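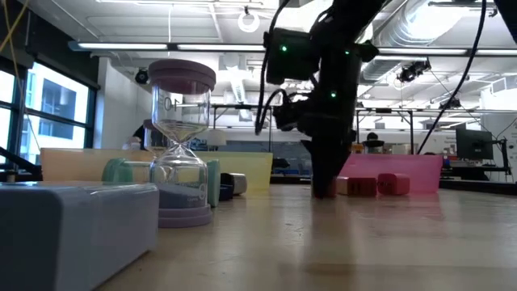
Bench rules for a small arm, what do you write down?
Posted by Jenik in September

We have a table-top arm in a shared room and people work at the benches behind it. I must write a one-page rule sheet. Is the green light enough to say when a person may reach over the table?

Kettler
No. A light tells you the state of one part, it does not stop the arm. Our sheet says: press the stop, wait until the arm is still, then reach. Also fix the cables so they cannot catch on a joint - we check this at 8:00 every morning. Start new programs at low speed, with 2 people present.

Nuvport
Just keep your hands away, it is a small arm.

Timell
I do not agree with the answer before mine. Small arms also pinch fingers. Please do a written risk assessment first and mark the reach of the arm on the table with tape. Ours has 4 tape marks.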